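Workroom notes: the grid table and the round-based stand

The white table in the Hargate workroom stays in service through the end of September. Its top carries a faint gray grid with some straight ruled lines, and it has picked up specks and scuffs in regular use. None of this affects function. The grid is there for placing items, and it remains legible. Please do not use solvent on it. A damp cloth removes most smudges; what it leaves behind can stay. 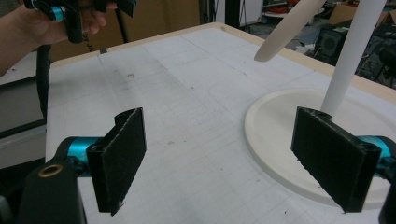 Placement of the stand is the point most often raised. The round white base goes on the right portion of the table, with clearance on all sides, and should sit flat before anything is put near it. Set the base down first, then check it against the nearest grid line. If it rocks, wipe the underside and try again. Shayne Rutherford has a sheet of felt pads for anyone whose base still rocks after cleaning.

Utensils are next. The cream slotted spoon is the reference item for the kitchen set: a long handle, narrower toward the top, and a shallow oval bowl with rows of small elongated holes. Hand wash only - the holes hold residue if the spoon is left in the sink.

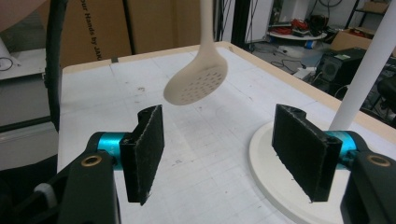 Drying time on the rack is 40 minutes, bowl down. Spoons put away sooner have left marks in the drawer liner at Pillton, and the liner there has now been replaced twice. Cupboard 7 is reserved for the kitchen set. Other white or cream utensils go in the Costigan bins on the lower shelf.

The wood edging will be oiled after the next table check. Dardo Aravena will post the time on the workroom door. Clear the tabletop the evening before and leave the base on the side shelf, upright side up.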